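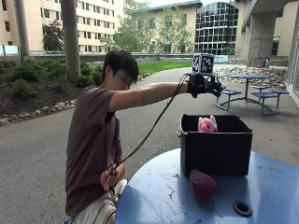 The owner of Feradholm asks me to come at half past two, when lunch is over and the dinner prep is far enough along that she can sit down without feeling guilty. She still gets up four times in our first ten minutes, once to taste a broth, once to sign for onions, and twice (I think) just to check that the kitchen is where she left it. When she finally settles, she has brought us each a bowl of sour rye soup, and she won't start talking until I've had some.

"People do interviews on an empty stomach and then they write something mean," she says, pushing the bread closer.

There's no danger of that. The soup is thick and smoky, with a soft egg and a good deal of horseradish, and it has been on the menu since she opened the 30-seat dining room in Merkeck one March, in the kind of sleet that keeps sensible people at home. She remembers six customers on the first night. Two of them had come in to ask for directions, and she fed them anyway.

She didn't grow up planning to cook for a living. She worked in the office of a furniture store for eleven years and cooked on weekends, mostly out of a notebook that had come down through her mother's side of the family. The name Jabłońska is written inside the cover in brown ink, and she keeps the book in a drawer by the register, wrapped in a dish towel, where regulars sometimes ask to see it.

"Half of it is useless, I'll be frank with you," she says, laughing. "It says 'flour, enough.' It says 'bake until it smells right.' I made the poppy seed roll so many times before I figured out what right smelled like! My husband ate every one of the bad ones, and I married him for a lot of reasons, but that's up there."

The roll is now the dish people drive out for. She bakes it early in the morning, slices it thick, and serves it with a spoonful of plum butter that she also sells by the jar, 800 of them last year, each label written by hand because the printer broke and she found she liked the handwriting better. Customers from Zikodthorpe, which is a good long drive over the ridge, have been known to call ahead and reserve a slice before they reserve a table.

I ask whether that kind of loyalty made it easier to take the big step this year, which was to drop the printed menu altogether and cook one set supper a night. She thinks about it for a while and tears up some bread.

"It made it scarier," she says. "When somebody has been ordering your pork cutlet every week and you tell them there's no cutlet tonight, you see it in their face. One gentleman put his coat back on. He stood there in his coat, and I said, please, sit, have the trout, and if you hate it I'll make you an omelet. So he had the trout." He has been back plenty of times since, she adds, and he still asks about the cutlet.

The change came down to waste, mostly. With a long menu she was throwing out more than she could stand, and she'd lie awake thinking about cabbage. Now she buys for one supper, from growers she can telephone, and whatever is left goes into the next day's soup or into the dumplings. The staff likes it too, she says, though the first two weeks were rough and there was some shouting about beets.

The beets deserve a word. She roasts them whole in their skins, then grates them warm with apple and a little vinegar, and they go out with nearly everything from fall through spring. Over one holiday week she kept a tally on the wall and the kitchen got through 469 of them. "My hands were pink until January," she says. "I went to the bank like that."

What she would like next is modest, or she says it is. She wants a bigger oven. She'd like to close for two weeks in summer, which she has never managed, and she has been talking with the baker next door about a shared bread day, when both kitchens would turn out rye together and sell it from the side window. They've tried it once, with 100 loaves, and ran out before noon. She was pleased and also a little annoyed, as she hadn't kept one back for herself.

By now the first of the evening cooks has come in, and somebody is calling from the back to ask about the dill. She answers over her shoulder, then looks down at my bowl.

"You left the egg," she says.

I was saving it, I tell her, and she waits at the table until I've finished.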